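Come teach our robot arms (paid, no experience needed)

4 min read

Hi! I'm Gemma Pace and I run the teaching floor at Kurnitz. We need more people to join us in July to show our robot arms how to do kitchen jobs, and I'd love it if one of them was you.

First, the job itself. You sit (or stand, lots of us stand) at a desk with a pair of handles that move the arm. You squeeze, the gripper squeezes. You lean left, the arm leans left. You do a small task from start to end, press a pedal, somebody puts things back where they were, and you do it again. The recordings go to our training people, led by Bilal Hattar, and the arm learns from what you did. Some days we skip the handles and you take hold of the arm itself and walk it through the motion, which feels a bit like teaching somebody to dance.

The task set we're filling right now is called Drundari. It's all food and tableware: moving a bun from a plate to a steamer, shifting a plate, closing a lid, that kind of thing. We have 1664 good recordings in the bag and the target is 3756, so you can see why I'm writing this.

What a good recording looks like: smooth, no rushing, no long pauses while you think. If you drop something, that's fine, tell us and we'll mark it. Please don't try to hide a fumble by speeding up afterwards – Bilal's team can spot it on the playback and they'll only ask you to redo it. I was terrible for my first week. My hands kept wanting to go faster than the arm did, and I bumped the edge of a plate so many times that I started apologizing to it.

Who does well at this? We've had a cake decorator, two retired dentists, a guy who paints model trains and plenty of students. Gamers pick up the handles quickly but sometimes get bored by lunch. Knitters don't get bored at all! You need steady hands, decent eyesight (glasses are fine) and the patience to do the same small thing over and over with care. You have to be 18 or older. You don't need to know any code and you don't need to know a thing about robots. Left-handed people, please apply, we really are short of you.

The hours: shifts are four hours with a proper break in the middle, mornings from 8:30 or afternoons from 1:00. I ask for at least 2 shifts a week, and we have 14 places to fill. There's also a Saturday morning shift if weekdays are no good for you, but it tends to go first, so say so early. Your first two shifts are training and you're paid for them at the same rate as everybody else. I'll give you the rate on the phone before you come in, so you can decide if it's worth the trip.

Where: our floor is upstairs in the Darwish building, above the tile showroom. There is an elevator. Parking is behind the building and free after you give the front desk your plate number. The kitchenette has coffee and a toaster, and the good mugs are on the top shelf.

A few practical things. Wear short sleeves or ones that roll up, because loose cuffs catch on the handles. Take off rings and big watches. We record the arm's movements and what its cameras see, and your hands or voice may end up in there now and then – there's a consent form about it, two pages, and I'm happy to go through it with you line by line. If you have wrist trouble or anything like that, tell me and we'll work out shorter sessions.

To apply, send us a message through the Jotiteck sign-up page with your name, the shifts you could do and a couple of lines about something fiddly you're good at. Don't send a resume unless you really want to. I read them all myself and I'll call you back to set up a tryout, which takes an hour and is paid too. Bring a friend if you like, we can try you both out the same morning.

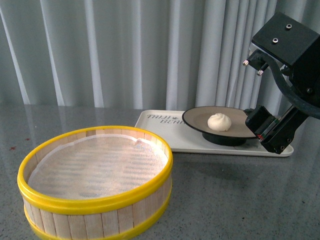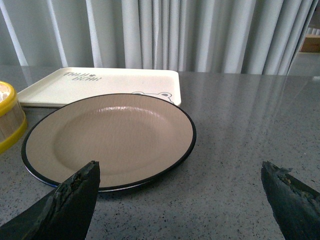
The Drundari setup: plate, tray and gripper at the counter.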